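We use cookies to improve your experience on this site. By continuing to browse you accept our cookie policy. Accept | Manage settings

January 2, 2019
By Nuala Dunne and Zawadi Kashindye

4. What people write on their linens, and why it stays there

I should say up front that this was supposed to be the short section. When Zawadi and I planned the study of shared laundry rooms in the Climmont buildings, we figured the marks people put on their towels and sheets would get a paragraph, maybe a footnote. Then we read the interview notes again and found that people kept coming back to them, even when we had asked about something else entirely (the dryer schedule, mostly).

4.1 Initials, numbers and other marks

We talked to residents in 7 stairwells and ended up with 178 households willing to tell us how they kept their things apart from everyone else's. The answers ran all over the place. Some used a laundry pen and their initials. Some used the apartment number, which works fine until you move. One woman sewed a loop of green thread into the corner of every sheet she owned, the way her mother had done, and was a bit offended when I asked if she'd ever thought of using a marker!

Initials were the favorite by a long way, and I think the reason is pretty plain: they're quick. You're standing at the kitchen counter with a pile of towels and a pen that's already half dry, and two letters is about as much patience as anybody has. Full last names did turn up, mostly among people who had spent time in a hospital or a boarding school where a full name was the rule. Those people tended to have opinions. A retired nurse in the Wang building told me initials were "asking for trouble" and then showed me a drawer of pillowcases lettered so neatly they could have been printed.

4.2 Where the mark goes

Placement turned out to matter more to people than wording. A mark in the middle of a towel is easy to find and ugly to look at, so almost everyone goes for an end or a corner. After that it splits. One camp writes straight on the cloth. The other camp puts down something white first -- a scrap of cotton tape, an iron-on label, a bit of old sheet -- and writes on that. The second camp is smaller but very loyal, and they'll tell you that dark ink on colored terry is a waste of ink (I tried it on an old blue bath towel of mine, and they have a point).

Folding comes into it too. Several households fold so that the mark ends up on the outside, where it can be read in the stack without pulling anything out. I had never once thought about this in my own house, and now I can't stop. Zawadi folds hers lengthwise and stacks them with all the marked ends facing the same way. I fold mine however they land.
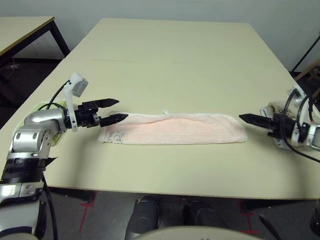
Figure 2. Folded pink towel with a handwritten mark on a white patch near one end; the letters resemble "EG".

4.3 Reading other people's letters

A mark is only useful if somebody else can read it, and this is where the homemade systems start to wobble. Loops on letters close up, strokes run together, and an E can pass for an F or a B with no effort at all. Residents handled this by guessing from whatever else they knew: the color, the size, who had been down in the basement that morning. Quite a few said they barely read the letters anymore and just know their neighbors' towels by sight.

The paper sign-up sheet by the machines, which the Brenico residents had kept going since a mix-up one April, helped some. People would leave a stray towel on top of it with a note. We copied out every note we were allowed to copy, and my favorite is still "Is this you? It isn't me." We go through the rest of them in Section 5, along with what happened to the things that were never picked up.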